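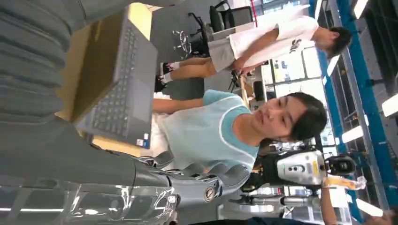 Skerville Parish Registers: Transcribed Entries

Version 2, released in August. Maintained by Niamh Daly and Kathleen Tierney for the Nunwood Local Records Group.

Contents

The dataset holds 2,855 entries copied from the baptism, marriage and burial registers of Skerville. Of these, 2,688 have been checked by a second reader. A further 162 await checking, and five are under query with the Quinlan Archive. Each entry occupies one row in entries.csv.

Fields

entry_id: unique number, never reused
register: B, M or D
surname_as_written: original spelling kept
surname_standard: modern form, for searching
place: farm, street or hamlet, where given
note: marginal remarks by the clerk
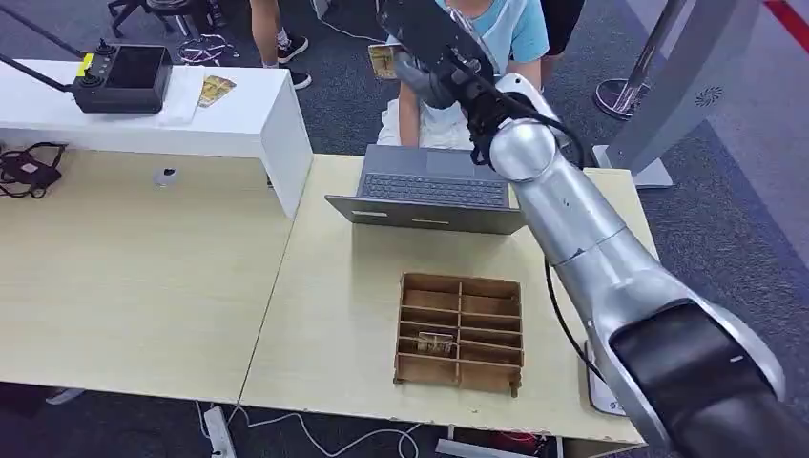 May the standardised surnames be used for family research?
They may be used to find entries, but the original spelling should be quoted in any published work.

Known limitations

The second burial register is water-stained and 1,047 entries in the dataset have no place recorded. Blank cells mean that the register gives nothing; the word "illegible" is entered where writing could not be read. Latin forenames have been left in Latin.

Corrections

Please give the entry_id and the page of the register. Corrections are reviewed by Kathleen Tierney and listed in changes.txt with the next release.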